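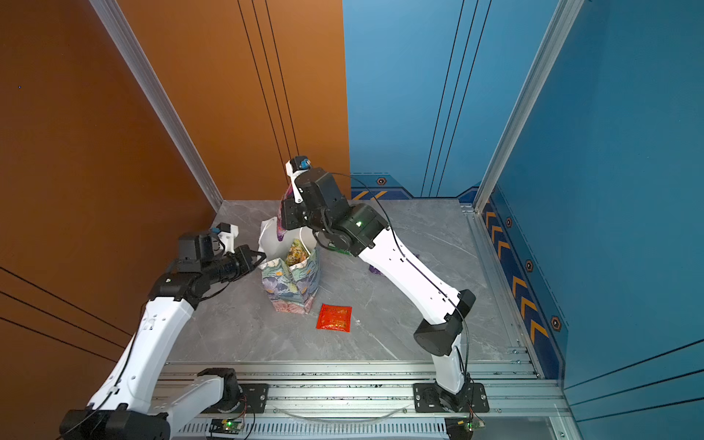 Granimside Produce Hall: Change of Layout and Stallholder Turnover
Student project report, Retail and Local Economy module
Ákos Sipos
Submitted 21 Mar 2020

1. Background

Granimside Produce Hall is a covered fruit and vegetable market on the eastern side of Pandimley. It was built as a goods shed and was let to growers after the railway siding closed. The freehold passed to Promine, a property company, which leases the floor to a single operator. The operator sublets pitches to stallholders by the quarter.

Until last July the pitches were arranged in two long rows with one aisle between them. In that month the operator changed to four short blocks with cross aisles. The purpose of this project was to establish whether the change affected how long customers stayed, how many stalls they bought from, and whether stallholders renewed their pitches.

2. Method

Data came from three sources: the operator's pitch register, a customer survey, and interviews with stallholders.

The pitch register records the trading name, pitch number, type of goods and renewal date. It was supplied as paper copies and typed into a spreadsheet. Two pages covering the winter quarter before the change were missing, so that quarter is left out of the comparison.

The customer survey was carried out at the Station Road entrance. A total of 90 customers completed it. Each was asked for time of arrival, stalls bought from, means of travel, and whether they had used the hall before the new layout. Of these, 70 had used it before and could compare the two arrangements.

Interviews were held with 16 stallholders. The questions were fixed in advance and answers were written down by hand. One stallholder asked for the interview to be shortened during trading, and the questions on rent were not put.

3. Results

3.1 Customers

Most returning customers said they now bought from more stalls than before. The increase was clearest for eggs and cut flowers, which had previously been at the far end of the rows. Customers arriving by bus stayed longer than those arriving by car. The car park has a limit on free parking, and several drivers mentioned it.

Complaints about the new layout concerned signs. The old pitch numbers were left on the pillars and do not match the new plan.

3.2 Stallholders

Stallholders on corner pitches reported higher takings. Those inside the blocks reported no change or a small fall. Rent is charged by frontage, so a corner pitch costs more, and the gain may be partly cancelled out. Takings were reported verbally and were not checked against accounts.

In the quarter after the change, 7 pitches were not renewed. Five of these were inside the blocks.

4. Limitations

The survey used one entrance only. Customers using the loading yard gate, who include most of the café trade, were not sampled. Soft fruit was in season when the new layout was introduced, and the register does not allow seasonal trade to be separated from the effect of the layout.

5. Recommendations

The old pitch numbers should be painted over. The operator should record takings in bands at each renewal. Any later survey should cover both entrances and be repeated in winter.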